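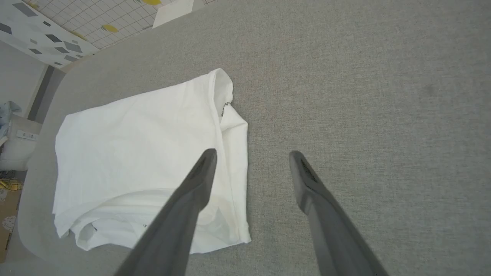
Garkby: A Shared Mailbox Helper for the Front Office
Project report, Systems Administration course
Team: Sigita Rebane, Zhuoran Lei, Padmavathi Marar
Supervisor: Wanpen Kaewkla
March 21, 2018

What we set out to do

Our school's front office has one shared mailbox, and everybody who works the desk needs to get into it. Access was being handed out by hand, one person at a time, and it was hardly ever taken away again. When we pulled the permission list in November we found people on it who had graduated! So we wanted a small tool that lets the office manager add or remove someone without opening a ticket, and that removes them by itself when their time is up.

How it works

Garkby is a PowerShell script with a simple window on top. You pick the mailbox, type a name, choose Read or Full Access, and set an end date. The script checks that the account exists, makes the change, and writes a line to a log file. A scheduled task runs every night, reads the log, and takes away anything that has expired.

We split the work into 3 parts. Zhuoran wrote the permission functions, Padmavathi built the window, and Sigita did the nightly task and the logging (plus most of the testing, which was a bigger job than we planned for). 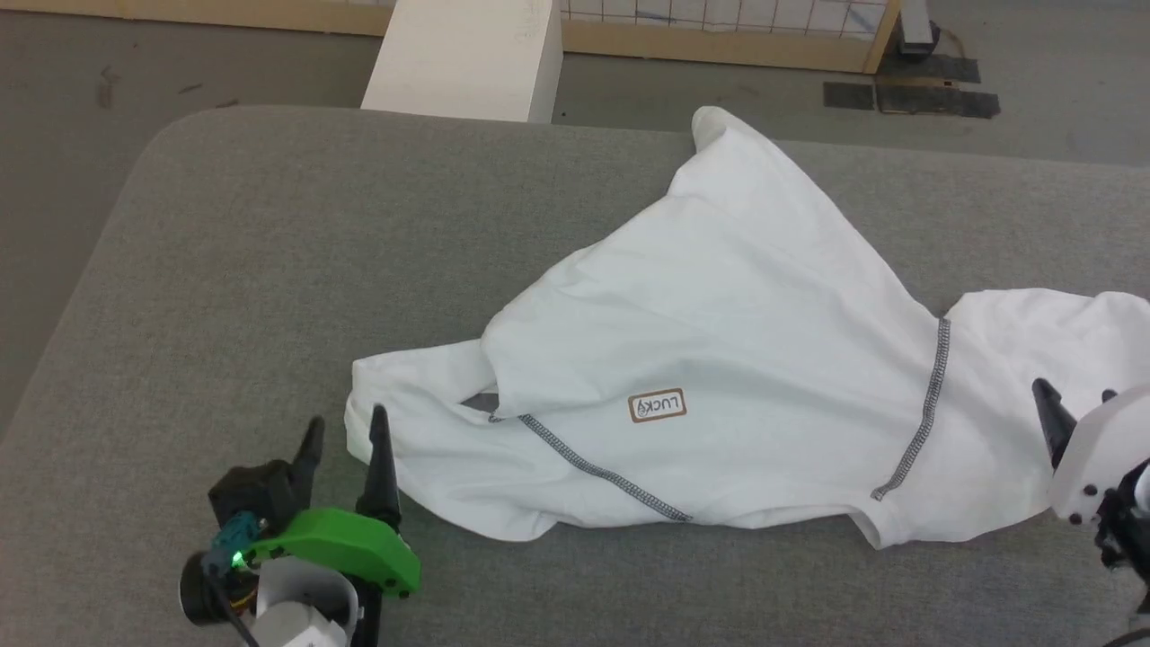 The first version stored the end dates in a text file next to the script. That was fine until two people had it open at once, and then one set of dates overwrote the other. We moved everything to a small database on the server and the problem went away. It was our favorite bug of the whole project, and we learned a lot about file locking from it.

Testing

We ran Garkby against a test mailbox for 4 weeks with 7 student accounts. Every expired account was removed on the right night except for 2, and both of those had been renamed after they were added. We now save the account's ID as well as the name, so a rename doesn't matter anymore. We repeated the rename test after the fix and it passed.

Outlook also kept showing the mailbox in the folder list for a while after access was removed. The user can't open it, but it looks wrong and it confused our testers. Turning off automapping when we grant access fixes this, though then the person has to add the mailbox themselves. We left it as a checkbox.

What we would add next

An email to the office manager the day before somebody expires, and a button to extend the date right from that email. Padmavathi already has a sketch of the button working on her laptop, and we really want to finish it over the break!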